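Caring for wooden spoons, rolling pins and other wood in the kitchen

When I moved to Canada I had one suitcase, and in it were two wooden spoons and a small rolling pin from my mother's kitchen. All three are still in use. In the same years I have thrown out a lot of plastic spatulas, so I think I have learned something about wood, and on this page I will write it down. Some of it I know from home and some of it I learned by doing it wrong.

Washing

Wash wooden tools by hand, in warm water with a little dish soap, soon after you used them. Don't leave them standing in the sink. A spoon that stays in water overnight will drink it, and the next morning the surface feels rough like a cat's tongue. One time does not kill it, but ten times will.

The dishwasher is worse. It is long and very hot, and at the end comes the drying, so the wood swells and shrinks in one hour. My first cutting board split from one side to the other in the dishwasher of our old apartment on Tastlow Street. I tried to glue it and it split again beside the glue.

For something greasy, for example after frying onions, I sprinkle coarse salt on the wet spoon and rub with half a lemon. Leave it five minutes, rinse, dry with a towel. The smell of garlic goes away too, or most of it. For fish I do this twice.

Drying

Wipe first, then let the air do the rest. I stand spoons with the handle down in an open jar, so the thick part is on top and gets the air. Boards I put on the long edge, never flat on the counter, where the underside stays damp and the board begins to bend. If your board has already bent like a boat, lay it with the hollow side down on a damp towel for one night and check it in the morning. With mine this helped, although it took two tries.

Please don't dry wood on the radiator or in the oven. In winter our heating makes the air very dry, and from November I oil everything more often than in summer.

Sanding the fuzzy surface

New spoons often become hairy after the first few washes. The water lifts the small fibres. It is easy to repair:

Wet the spoon on purpose and let it dry completely, one full day.
Sand lightly with 180 grit paper, along the grain.
Wipe with a damp cloth and let it dry again.
Sand with 240 grit, only a few strokes.
Wipe off the dust and oil it.

After this the fibres stay down for a long time. For the inside of the spoon I wrap the paper around my thumb. A cork is good for flat boards. Don't use steel wool, it leaves small pieces in the wood and later they rust into grey dots.

Which oil

I use food grade mineral oil from the drugstore. The bottle from Emska is the one I buy, it has a narrow neck and doesn't drip down the side. Mineral oil has no smell and does not spoil. Olive oil and sunflower oil spoil in the wood and after some weeks the whole drawer smells of old crayons. I know it because my first winter here I oiled everything with sunflower oil, as my grandmother did. But my grandmother cooked every day for nine people and her spoons had no time to smell.

Walnut oil and pure linseed oil are also possible, they become hard when they dry. They need many days for this, and walnut oil I would not use if there is an allergy in the house. With linseed oil be careful what you buy. The "boiled" kind in the hardware store usually has metal driers in it and is meant for furniture. Also be careful with the rags, they can heat up by themselves and catch fire if you leave them in a ball. I spread them flat outside until they are stiff. 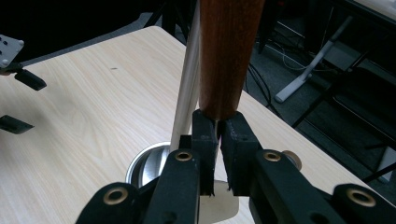
How much oil? More than you think for the first time, and less than you think afterwards. A dry piece takes it like a sponge. Put on a good layer with a folded cloth, wait twenty minutes, and where the surface looks dull put on a little more. Leave overnight on baking paper. In the morning wipe off everything that did not go in, otherwise it will be sticky and collect dust. The ends of a board, where you see the rings, take the most oil, and people forget them.

To know if it is time again, let a few drops of water fall on the wood. If they stand up like beads, wait. If they go flat and leave a dark spot, bring the oil.

Board cream

For boards and rolling pins I like a cream better than plain oil, because it stays on the surface longer. My recipe is four parts mineral oil and one part beeswax, by weight. For a jar that lasts our family one year I take 139 g oil and 35 g wax, together 174 g, and this fills my old mustard jar exactly to the neck.

Put both in the jar and the jar in a pot with a little hot water, on low heat. The wax melts slowly. Stir with a wooden skewer, take it off the heat when it is clear, and let it cool without the lid. Don't leave the stove, and don't melt wax directly in a pot on the burner. If the cream came out too hard, melt it again with a spoon more of oil.

Wax on the pot comes off with hot water and paper towel, but pour that water outside, not in the sink. We paid a plumber for this lesson.

Rolling pins and dowels

A rolling pin doesn't like water at all. I scrape the dough off with a plastic scraper (the back of a knife makes scratches), wipe with a cloth that is wrung out very well, and dry it right away. If dough has dried on, rub with dry flour first and it rolls off in little worms.

If your pin has handles that turn, don't put it under the tap. The water goes inside to the axle and doesn't come out. Mine squeaked for one whole winter. A drop of mineral oil at each end stopped it, but it would have been better to keep it dry.

You can also make a simple pin from a hardwood dowel. Buy maple or beech, look along it like a billiard player to see if it is straight, cut it to the length you want, round the ends with sandpaper and oil it three times in three days. Mine is 18 inches long and I like it for noodles and flatbread, as it reaches over the whole sheet. Don't take the soft dowels from the craft section. They get dents from the smallest thing and the dents print into the dough.

Dents and burns

A small dent can be lifted with steam. Put a wet cotton cloth on the place and touch it with the tip of a hot iron for some seconds. Look, wet it again, repeat. When the wood fibres are only pressed they come back up. When they are cut, they don't, and then you need sanding. Oil afterwards.

Burn marks on spoon handles come from resting on the edge of a hot pan. Sand them off if they bother you. On my oldest spoon I leave them.

Stains

Beets, turmeric and berries go in fast. Salt and lemon in the first hour takes away the most. After that put baking soda and water as a paste, leave ten minutes, rinse well. Turmeric you can put near a sunny window for one or two afternoons – the sun bleaches it better than any cleaner I have bought. Tomato makes only a light colour and I stopped to fight it.

Grey or black spots are another thing. If they are only on top, sand them. If they go deep and smell of cellar, the piece has mould inside and should leave the kitchen.

Storing

Keep wood away from the stove and from the window above the sink. I had for years the spoon jar beside the big burner because it was practical, and all handles on that side were drier and lighter. Now it stands near the bread box, on a Velirier shelf that was meant for spices.

Drawers are fine if everything is fully dry before it goes in. I put a piece of cotton under the tools, not the rubber mat, because rubber can stick to the oiled surface and leave a pattern. Keep one spoon only for sweet things, jam and pudding, and mark it with a small cut in the handle. Strawberry jam with a memory of curry is not nice.

When to throw away

A spoon with a crack in the bowl should go, since food stays in the crack and you can't clean it. A crack in the handle only is not so urgent, but don't use that one for heavy dough. Old handles make good garden labels, you can write on them with pencil and it stays readable through one season, even in our rain. The flat ones are also good for cleaning the mud from boots.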